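# Quem somos

A Zallenside nasceu de uma gaveta. Era a gaveta do Darragh Tierney, onde se acumulavam estojos de auriculares sem dono conhecido, e foi por causa dela que começámos a separar, medir e arrumar coisas pequenas. Hoje somos 3 sócios e recebemos cerca de 70 lotes por mês, quase todos brancos. A indústria dos auriculares, como se sabe, descobriu uma cor e ficou satisfeita.

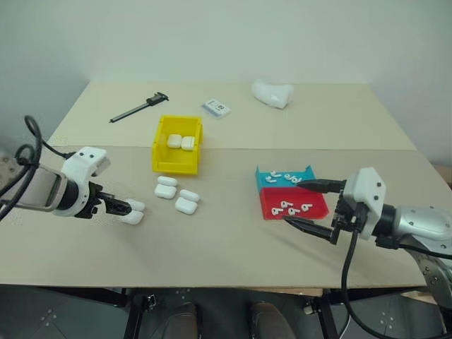 *Estojos de auriculares brancos na caixa amarela. O amarelo foi ideia da Malsha.*

A Malsha Rathnayake trata da triagem e defende que uma caixa de arrumação deve ver-se do outro lado da sala. O Maksym Romaniuk queria tudo em cinzento, por elegância. Perdeu a votação em agosto e ainda fala nisso ao almoço.

Trabalhamos em mesas claras, encostadas a uma parede branca, sem prateleiras para onde se possa empurrar o que não apetece resolver. O que chega fica à vista até ter tabuleiro.

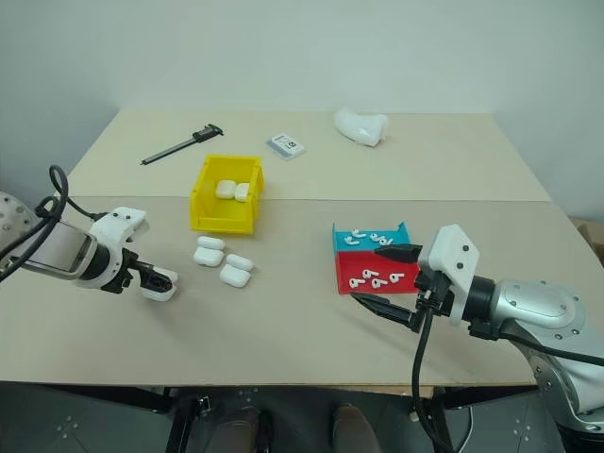 O paquímetro digital é a nossa única vaidade. O Darragh mede tudo, incluindo coisas que ninguém lhe pediu, e anota os resultados num caderno que já vai na entrada 2,457 (com vírgula, à irlandesa; desistimos de o corrigir).

Aceitamos lotes a partir de 50 peças. Carregadores emaranhados também, mas com suspiro incluído no orçamento.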